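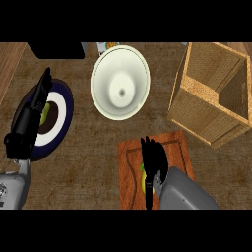
Abril de 2021

Martes largo. He llegado al laboratorio antes que los demás porque quería repetir las pruebas del planificador con la cabeza despejada, y a las once seguía peleándome con la configuración. El cambio que metí el viernes en Belay hacía que los dos brazos esperasen el mismo cerrojo y, si el izquierdo lo pedía mientras el derecho estaba replanificando, se quedaban parados los dos. No saltaba ningún error. El simulador seguía corriendo tan tranquilo y el registro decía "en espera" hasta que vencía el tiempo máximo del episodio.

Lo he arreglado separando la reserva del espacio de trabajo en dos zonas, una para el lado del plato y otra para el de la tabla de cortar, con una franja común en medio. Cada brazo puede moverse por su zona sin pedir permiso y solo solicita el cerrojo al entrar en la franja. Gwion Phillips lo propuso hace semanas y le dije que era complicarlo sin necesidad. Se lo he reconocido en la comida. Se ha encogido de hombros y ha seguido con las lentejas.

Por la tarde he lanzado 90 episodios con la escena de la cocina: el plato, el cuenco blanco, la caja, la tabla, la fruta. Han fallado 12. He mirado todos los fallos uno por uno, que es lo que siempre digo que voy a hacer y casi nunca hago. La mitad son de percepción. Cuando la pinza tapa la pieza verde del plato, el estimador de pose se queda con lo poco que asoma y coloca el centro del objeto demasiado hacia fuera. Con la fruta amarilla pasa menos, supongo que por el tamaño. Los otros seis son del planificador: trayectorias válidas pero absurdas, con el codo dando un rodeo para evitar la caja cuando la caja ni siquiera estorba. Sospecho de la malla de colisión. La generamos como un bloque macizo y la caja es abierta.

Le he pasado la lista a Mihret Wako, que lleva la percepción. Quiere probar a congelar la última pose buena cuando la parte visible baja de cierto umbral, y actualizarla después solo con la cinemática de la pinza. Me parece bien para el agarre. Para la aproximación no lo tengo claro: si la última pose buena era mala, la arrastramos hasta el final. Hemos quedado en medirlo por separado.

Reunión a las cinco con Sinéad Ó Conaill. Pregunta cuándo podremos enseñarle algo a la gente de Condden. Le he dicho que en simulación pronto, y que para el robot real sigo pensando en septiembre. No le ha gustado, pero lo ha apuntado. Declan Sowerby ha vuelto a sacar lo de cambiar el formato de los registros y he dicho que sí por cansancio. Mañana tendré que leerme su propuesta entera, 31 páginas.

Pendiente:
Rehacer la malla de la caja con las paredes por separado.
Añadir al registro qué brazo tiene el cerrojo y desde cuándo.
Repetir las pruebas con las mismas semillas, para poder comparar.
Contestar a Eyerusalem Kumsa sobre las prácticas de verano.

He salido a las ocho menos cuarto. Llovía y me había dejado el paraguas en casa. He cenado tortilla y he dejado otra tanda corriendo desde el portátil. No pienso mirarla hasta mañana.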